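Shared Kitchen and Food Preparation Room: Frequently Asked Questions

The following questions are those most often put to the Lonach Community Food Center by members, visiting groups and new applicants. Members are asked to read this page before their first booking. Where an answer here differs from the signed kitchen agreement, the agreement applies.

Who may use the preparation room?

The room is open to registered members of the Center and to groups that hold a current booking. Members must be at least 18 years old to book in their own name. Younger cooks are welcome when accompanied by a member, who remains responsible for their conduct and for all knives and heated equipment in use.

How do I make a booking?

Bookings are made through the front office, in person or by telephone. The office requires the member's name, the number of people attending, and a short note of what will be prepared. Bookings for July open on 11th February and are filled in the order in which they are received.

Is a deposit required?

Individual members do not pay a deposit. Groups pay a refundable deposit of $50, which is returned once the room has been inspected. Groups hiring both the preparation room and the Clidton Hall for the same event pay a single deposit of $300. Deductions are made only for cleaning, breakage or missing items, and a written statement is provided in each case.

May I bring my own knives?

Yes. Personal knives must be carried in a sheath, roll or closed box and must be taken home at the end of the session. The Center does not store personal knives and does not accept responsibility for any left behind. Knives belonging to the Center are not to be removed from the building.

Which cutting boards should be used for vegetables?

Bamboo boards are set aside for vegetables, fruit, herbs and bread. Raw meat, poultry and fish must be prepared on the plastic boards kept in the lower cabinet. Boards must not be exchanged between these uses, even after washing. A board with a deep cut or a split should be handed to the front office.

How should bamboo boards be cleaned?

Wash the board by hand with hot water and dish soap, rinse it, and dry it with a clean towel. Stand it on edge until no moisture remains. Bamboo boards must not be soaked or placed in the dishwasher. The odor of onion or garlic may be reduced by rubbing the surface with coarse salt and half a lemon before washing.

How should onions be prepared for a group meal?

Trim the stem end, halve the onion through the root, and remove the dry outer skin. Cut the halves into wedges or chunks first, then chop a few pieces at a time. Large heaps are difficult to control under the blade. Pieces waiting to be chopped should be kept off the board, and chopped onion should be moved to a covered container before the next batch is started.

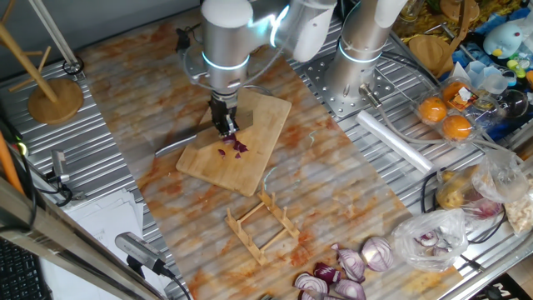

May a mat be placed on the metal worktables?

Yes, provided that it lies flat and is wiped down on both sides after use. Mats must not hang over the edge of the table or be placed near a burner. Spills beneath a mat should be dried promptly, particularly on ribbed surfaces, where liquid collects in the grooves.

Where should fruit and other groceries be kept during a session?

Packaged fruit may remain in its tray at the side of the table until it is needed. Items requiring refrigeration must be placed in the Zesis cold room on arrival and labeled with the member's name. Unlabeled food is discarded at closing.

What should be done with peelings and trimmings?

Vegetable skins, root ends and fruit peel go into the green compost pail. Plastic film, trays and labels must be removed first.

Whom should I contact about an injury or damaged equipment?

Please notify the front office at once. Written reports are addressed to Anneliese Wunderlich, Kitchen Services, and should be submitted before the member leaves the building.

Related pages

Kitchen Agreement and Conditions of Use
Dimaculangan Cooking Class Program
Hiring the Clidton Hall
Food Storage and Labeling Rules

Lonach Community Food Center | Contact the front office | Copyright Lonach Community Food Center. All rights reserved. | Back to top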